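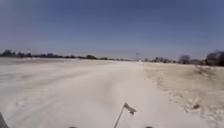 Living on an Unpaved Road: Keeping the Grit Out
by Meriem Kabbaj

These are the things we do at our house on the Kerow road to keep fine grit off the floors, out of the laundry and out of the car. The ground out here is flat and open and the wind has nothing much to stop it. If you live on pavement in Gremton you can skip most of this, though the part about window tracks may still help.

At the door

Put two mats at the door you use most. The one outside should be coarse, with gaps the dirt can fall through. The one inside should be a plain washable rug, long enough that you take at least two steps on it. Lift the outside mat once a week and sweep under it. People forget this, and then the grit gets kicked over the sill every time the door opens.

Shoes come off and go in a tray. A boot tray with a raised edge is best. An old roasting pan works and so does the lid of a storage tub. Keep a stiff hand brush on a nail next to it for soles and pant cuffs.

If you have a dog, hang an old towel at the same door. Wipe the feet first and the belly second, and shake the towel outside before it goes back on the nail.

Doors and windows

Hold a strip of paper in the closed door and pull. If it slides out easily, the weatherstrip at that spot is not doing anything. Foam tape is cheap and lasts us one season. The rubber kind costs more and lasts several. For the bottom of the door, use a sweep that screws on. The stick-on ones let go in hot weather.

Window tracks: vacuum them dry before you put any water in them. Wet grit turns to paste and packs into the corners. Use the narrow tool on the vacuum, or a dry paintbrush to loosen things, then wipe with a damp rag wrapped around a butter knife. Check that the small drain slots on the outside of the frame are open. A toothpick clears them.

Shut the windows on the road side by 10 in the morning if the wind usually picks up at midday where you are. Open the opposite side in the evening.

Floors

Sweep or vacuum first, always, and mop after. Fine grit under a wet mop scratches a wood finish and leaves gray streaks on tile. A dust mop should be pushed in one direction without lifting it, then shaken out well away from the steps. We do the hallway every day and the rest of the house twice a week.

Empty the vacuum before it is full. Fine dust clogs the filter long before the bin looks like it needs anything. Tap the filter out against the inside of a trash can, outdoors, and let a washed one dry for a full day before it goes back in.

Furnace and fan filters

Look at the furnace filter once a month and hold it up to a light. If no light comes through, change it, whatever the package says. I write the month on the cardboard edge with a marker. Fan blades can be wiped by sliding an old pillowcase over each one and pulling it back toward you, so the dust stays in the pillowcase. 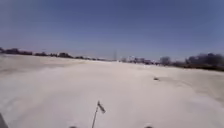 Page last changed in December — car section added, laundry section shortened

The car

Most of what gets into a car on a road like ours comes in through the vents. Set the air to recirculate before you leave the pavement and leave it there until you are back on it. Keep the windows all the way up. One window open an inch pulls in more dust than you would think, and most of it lands on the back seat.

Follow at a distance. If there is dust hanging ahead of you, wait for it to clear or drop well back. Loose sand over hardpan can feel fine in a straight line and then slide when you brake or turn, so ease off early and steer gently. Where there are ruts, pick your line before you get to them and stay with it. If the surface gets soft, keep a steady speed and don't stop in the middle of it.

If you do get stuck, stop spinning the wheels right away. Dig the sand out from in front of each tire, lay down floor mats or two short boards, and pull out slowly. We keep these in the trunk:

a short-handled shovel
2 boards, each as long as my arm
a tire gauge and a small pump that runs off the car
drinking water
a whisk broom
work gloves

Check the engine air filter every 3000 miles if you drive on dirt daily. It takes a minute on most cars. Knock the loose dirt out of it if you like, but a filter that is gray all the way through needs replacing. Don't blow it out with a compressor at full pressure. That can tear the paper.

When washing, rinse from the top down with plenty of plain water before a sponge touches the paint. Rubbing dry grit around with a sponge is how you get those fine circles in the finish. Do the wheels last with a separate bucket. Wipe the rubber door seals with a damp rag every week or two, as they collect a line of dirt that ends up on your pants.

Laundry

Hang clothes on the side of the house away from the road, or early in the day. Shake every piece before you fold it. Work clothes get shaken outside before washing too, pockets turned out. If you find sand in the bottom of the washer drum, wipe it out with a damp cloth before the next load and check the inlet screens on the hoses while you are there.

The yard edge

A row of shrubs between the house and the road helps, but it takes years. In the meantime a strip of coarse gravel by the parking spot does a good job. Ours came from the Hadar yard out on Route 383 and I spread it with a garden rake, three inches deep. Thinner than that and it disappears into the sand by spring. Leave the dry grass along the verge standing where you can, well back from the house. Its roots hold the edge of the road together.

Coarse mats and door sweeps are at Hamdy Hardware, back wall, next to the brooms.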